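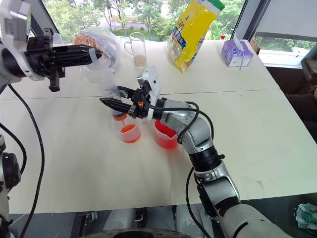 Courses > Food Basics > Handouts > Session 2

Print this page | E-mail this page

Pouring and Measuring: Notes for Session 2
Ro-un Nam, Dandbridge Evening Kitchen Course

Last time we got as far as dry goods, and I promised we'd do liquids properly, so let's get into it! I love this session. It looks like the easiest thing in the whole course (it's pouring, we've all been pouring since we could hold a cup) and then everybody compares their half cup with the person across the table and there's a lot of laughing.

What you need at your place: a small clear measuring cup, a larger clear one with a spout, a squeeze bottle or any bottle with a narrow neck, and a dish towel. Clear plastic is fine. I like it better than glass for this, to be fair, as we do drop them.

Reading the line

Put the cup down on the table before you read it. I know it feels natural to hold it up to your face, but your hand tilts a little and the liquid goes with it. Set it down, let it stop moving, then bend your knees so your eyes are level with the mark. Looking down from above will make you think you've got a different amount from what's in there.

The surface curves up a bit where it touches the side. You read the bottom of the curve. With water it's hard to see, so we work with color: orange and red both show up nicely against a white table, and with two colors you can tell at once if you've dripped from one cup into the other. Raised marks with no paint on them are a pain in plain water and much easier with something bright behind them.

Which cup goes where

Pour from the big one with the spout into the small one, or from the bottle into the small one. Keep the receiving cup on the table and bring the bottle to it. If you're right-handed, park the full beaker somewhere your elbow won't be! Mine always ends up too close, and I have a pair of formerly white sneakers to show for it.

Pouring from a bottle

Bring the neck low over the cup before you tip. A long drop looks impressive and splashes. Tilt slowly, and expect a narrow neck to glug: air has to get in while the liquid gets out, and each glug gives you more than you wanted. A smaller tilt lets the air slip past. With a squeeze bottle you can turn it nearly straight down and control everything with your hand, which is why cooks like them for oil and syrup.
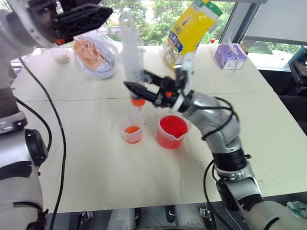
Stop early. I mean it, stop before the line and let the last bit come in drops, as there's still liquid in the neck after your brain says stop. If you do go over, tip the extra back and read again from level.

A cup filled close to the rim is no good for carrying, by the way. Use the next size up, or measure twice with a smaller one.

Small amounts want small cups. A splash of liquid in the bottom of a big beaker is very hard to read, and being off by one mark there matters far more than it does in a full one.

Practice for home

Fill your small cup to the same line five times from the same bottle, tipping it back in between. Write down whether you came in over or under each time. Most of us lean one way (I'm an over) and once you know yours you can fix it.

Bring your notes to Session 3. We'll be in room 26 again, and please bring a mug with a handle for the rice exercise.

Related handouts
- Session 1: Dry Goods, Scoops and Leveling
- Session 3: Rice, Oats and How Much Water
- Keeping Bread Fresh in a Bag
- Reading Recipe Abbreviations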